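Strawberry Walls and Fern Cloth: the Craft Corner Gallery

Posted by Lutfa Jayasinghe, Mar 14, 2019

Hi all! So many of you asked about the strawberry paper after my December post that I promised a little gallery, and I've finally sat down to do it. The pattern is called Miltudico and I got it from Gunawardena, the fabric and paper shop by the bus station. I bought 5 rolls and used nearly all of them, mostly because I cut the first one upside down (the strawberries were hanging by their tails, my sister still brings it up).

I wanted it loud. Pink background, huge red berries, little pink ones in between and those tiny white flowers with the orange middles – I love those the most. The cloth is the calm part, gray ferns and sprigs on white, and I think it lets the walls get on with showing off.

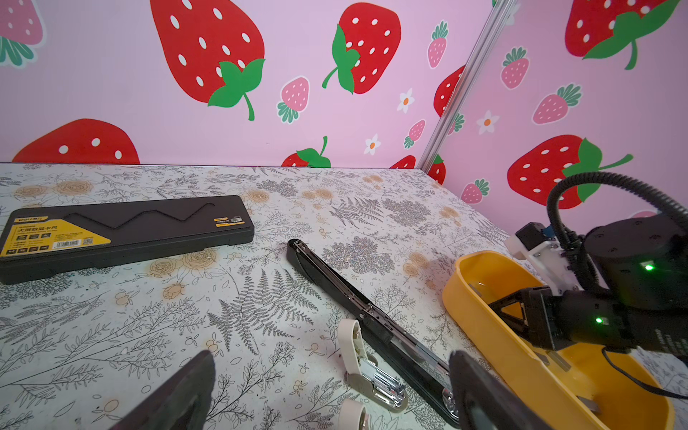 Big berries on pink, ferns on the cloth, and the long black case over on the left.

Getting the paper to meet in the corner took me a whole evening. I ran out of patience before I ran out of paste, so please don't go hunting for a perfect match in the repeat! If you're papering something small yourself, cut the back panel first and work outward from there. I did it the other way and ended up trimming the same strip again and again.

Paste was Brenetti, the ready-mixed tub. It goes on lumpy and then settles down fine once you've brushed it out.
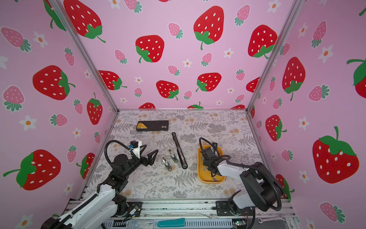

The yellow-orange tray is my favorite thing to have against all that gray and white. I like a shallow one with rounded corners for small bits, the sort that vanish into a patterned cloth the second you look away. Silver fittings are terrible for it, and gray pieces are worse with all those ferns. A black case you can find from across the room, of course.

A few of you wanted to know if I get tired of the strawberries. Not yet! I did look at a lemon print by Grokex and even brought a sample home, but it went a bit green under my lamp. I still have a good strip of the strawberry left over and I'm thinking of lining a drawer with it, or maybe covering the front of my pattern folder.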